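Tuning the free-space layer in Undance for worn pavement

If you followed the earlier page, you have Undance running on your outdoor base and a log or two to play back. Now we get to the part I enjoy most, which is teaching the planner to stop fussing over cracks. Put some coffee on, because there is a fair amount of replaying involved.

Start with a log from a plain, boring road. Open it in Dernano, switch on the free-space overlay, and let it run at half speed. With the stock settings you will probably find thin red slivers wherever the concrete changes tone. The segmenter takes a dark line for a drop, the costmap inflates it, and your poor robot starts weaving down a perfectly good street.

Pick a single still with a long crack and some shade in it, and save its index in your notes. Mine is number 486, and I come back to it after every change.
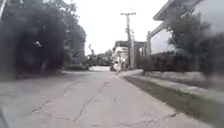

Ok-hee Byun wrote in to say that she got rid of the slivers by raising the inflation threshold alone, and wondered whether the texture step was worth the trouble. It can be enough, and by all means try it first! On my logs it also softened the edge between road and grass, so I prefer to leave inflation where it was and work further upstream.

Open the perception file and find the block called surface_texture. Set min_edge_depth to 0.03, so that an edge only counts as an obstacle when the depth channel agrees with it. Then set shade_merge to true. This joins a shadowed patch of road to its brighter neighbor – provided the two have the same fitted plane – and it does wonders under trees.

Next, mask out the robot itself. Run the mask tool on a short log, draw generously around any bit of the body that gets into a corner, and save. I once spent an entire evening chasing a phantom obstacle that was my own bumper.

Now replay the whole log. Mine has 1,047 stills, and before the change 194 of them had at least one false sliver in the driving corridor. If the verge starts turning green in the overlay, shade_merge is reaching too far, so bring merge_radius down a notch and go again.

Save the profile under a new name before you touch the planner – I call mine Drondham – and restart the node so it loads cleanly.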